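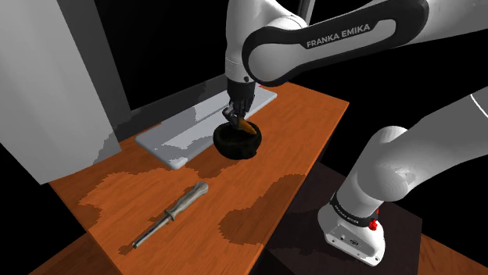
Search this book Go

Chapter 12
When the Trials Disagree: Reading Studies of Iron Supplements

Suppose a friend tells you over coffee that iron tablets cured her tiredness, and your cousin (who reads everything) swears a study showed they do nothing at all. Both of them may be telling you the truth! In this chapter we will take our time with that puzzle, and I hope you will come to enjoy it as much as I do.

We begin with two trials that my students have argued over for years. The Prostlow trial followed 511 adults, all of them with low iron stores at the start. The Noonan trial was bigger, with 1049 adults, but it took almost anyone who walked in the door - and most of them had plenty of iron already. Before you read on, jot down which one you would trust if you were the tired person, and keep that note handy for Section 12.3.

Dymphna Mulligan

Share 40 | Comments 2

Tunero: I wrote down Noonan because it was bigger. Now I'm having second thoughts and I haven't even reached 12.3.

Drukeo: Is there an answer key for this chapter? The link at the back goes to the one on zinc.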